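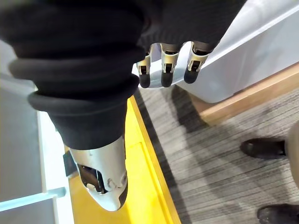 7. Hand does not respond or stops partway

Use this section when the Drernell hand stops during a task and the controller shows a grip fault. It covers the thumb, the fingers and the sleeve over the wrist. For faults above the elbow, see the arm manual supplied by Pranis.

CAUTION: A stopped hand is still powered. The thumb can close without warning when the fault clears. Keep your own hands away from it until step 4 is complete.

7.1 Making the arm safe

1. Press the stop button on the controller. Do not use the pause command.

2. Ask everyone to step back from the arm. Feet count too. With the hand pointing at the floor, a dropped load lands where people tend to stand.

3. If the hand is holding something, support the load from below with a cart or a bin. Do not pull it out of the fingers.

4. Turn the hand power switch to OFF and wait 60 seconds. The thumb drive holds a charge for part of this time.

Note: On Briseck controllers the hand lamp goes out at once. The full wait still applies.

7.2 Checking the sleeve

The most common cause of a grip fault is the sleeve. It is soft and will gather into folds at the wrist as the arm moves. Folds are normal. A fold caught at the base of the thumb is a fault, and the drive will stop when it meets the extra load.

1. Look at the cuff from above and from the thumb side.

2. Lift the fabric clear of the thumb shell with two fingers. Do not use a screwdriver or any other tool.

3. Slide the cuff back toward the forearm until the whole thumb joint is clear.

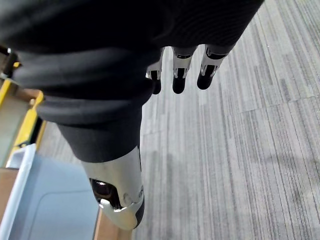
Drernell Hand Set-up and Service Guide Issue 2 Page 7

4. Check the open slots in the finger segments and the opening in the thumb shell for thread, lint or carpet fiber. Remove anything loose with a dry brush.

5. Check each fingertip. Replace a tip that is split or that turns on its seat.

CAUTION: Do not spray cleaner or oil into the thumb. Liquid reaches the position sensor and causes a fault that cannot be cleared on site.

7.3 Restarting

1. Confirm that the floor under the hand is clear of people and loose items.

2. Turn the hand power switch to ON. Release the stop button.

3. Run the open and close test from the Service menu at low speed. Watch the thumb through the full travel.

4. If the fault returns, turn the power off again and tag the arm out of use. Do not raise the grip limit to get past the fault.

Write down the fault code, the task that was running and the position of the sleeve when you found it. Send these to Hina Memon at Baloch Service before ordering parts.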